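Home » History » Society Visits » Abernathy Seed House

A Visit to the Abernathy Seed House

Members went over to Abernathy on a Monday in September.

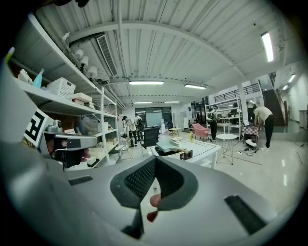

A gripper with its padded jaw, small camera and printed marker card.

The seed house stands behind the old railway siding and was put up when the county was paying farmers to sow cover crops on worn-out cotton land. Lespedeza and vetch were cleaned here and sold on to growers as far off as Somora. It closed when the siding did, and the roof was mended two years ago.

We were shown the ground floor first. The cleaning mill was made by Flekus and still has its maker's plate. In a good season it got through 300 sacks a week. The screens hang along the north wall, 36 of them, each stamped with the seed it was meant for.

Upstairs is the office. The ledgers are on open shelves and visitors may handle them - clean hands, no pens. One entry has 2000 pounds of vetch going to a farm at Ovaritz that never paid. The letters about it go on for 10 pages.

The drying loft was shut because of the floor. There is a steep stair and no lift. Parking is on the grass by the siding, which was soft.

The house opens again in spring. Members who want copies of the ledger pages should leave a note at the library desk.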